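Jetero open house, Brilturbridge: notes on gripper maintenance

I went to the Jetero open house mainly for the hour on hand-held gripper upkeep, run by Elin Prothero and Siyabonga Steyn. The building also has a packing line and a small machine shop. I skipped both.

The tool is a two-finger parallel linkage carried by hand, with a camera looking down the fingers. Jetero runs its tools in pairs, one for each hand, and services them in pairs as well. The body is black plastic. Each side has a wide outer link and a narrower inner arm, and the joints turn on four pivots with round silver caps. The pads are blue on the gripping face with a fine texture. Steyn said the pads and the pivots take up most of his bench time, in that order.

Pads are replaced at 1,472 closures or when the texture has gone smooth at the tip, whichever comes first. The count comes from the recording log. The old schedule was 1,778, set in May by Clyde Holloway, and it was cut after too many dropped films late in the interval. Thin plastic shows pad wear first. A rigid cup will still lift with pads that let a candy wrapper slide out, and for this reason the functional check uses light packaging and a lined bin. 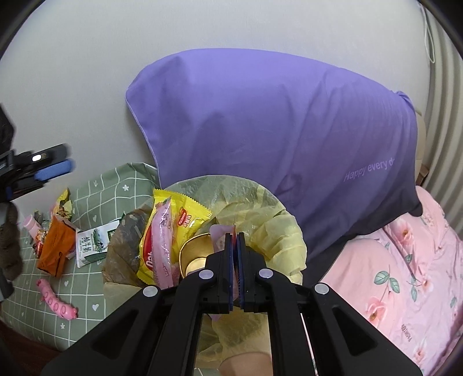 Thin pink wrapper held between the pads over a lined waste bin.

The check has a simple form. The operator closes on one piece of film at a time, lifts it, holds it over the bin and opens. If film hangs on a pad after opening, the pad is wiped with a lint-free cloth and the piece repeated. A second hang means the pad comes off for inspection of the adhesive edge. Prothero wants the pads seen as near parallel when closed on thin stock. A visible wedge of light at the tip points to play in a pivot, and changing the pad will not cure it.

Pivot play is measured on the bench. The tool is clamped by the handle, one finger is loaded sideways with a spring scale, and the tip movement is read on a dial indicator. I asked for the limit and was told it is still under review. In the meantime Steyn goes by comparison with an unused tool kept in a drawer. He had 26 tools in rotation on the day, and 737 service entries on the sheet for all of them. The entries I read were short: pad left, pad right, cap loose, lens cleaned.

Bags and soft wrappers are put down on a patterned cloth for the second part of the check, where the surface gives a little under the fingertips.
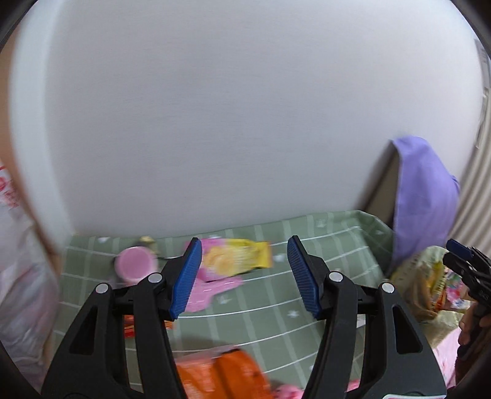
Approach angle matters more here than at the bin. Coming in too steeply pushes the pad tips into the cloth and loads the outer links, and over time that works the caps loose. Lilibeth Calimlim, who trains the operators, has them open the fingers before they reach the item and close with the wrist still. She also has them keep the two tools apart, as pad edges chip when the jaws knock together.

Lens cleaning is done last. The wide lens picks up fingerprints at the rim, where they are easy to miss on playback.

Two questions from visitors are worth recording. Riaan Adams, from Wiment, asked whether the caps could be retained with thread locker. Steyn uses a low-strength grade on the outer pair only, having cracked an inner arm removing a cap that was set too hard. Someone else asked about spare links. Jetero prints none of them and buys from Ndlovu in small lots.

The service sheet template is available at the front desk on request. I took a copy, and it fits on one side of a page.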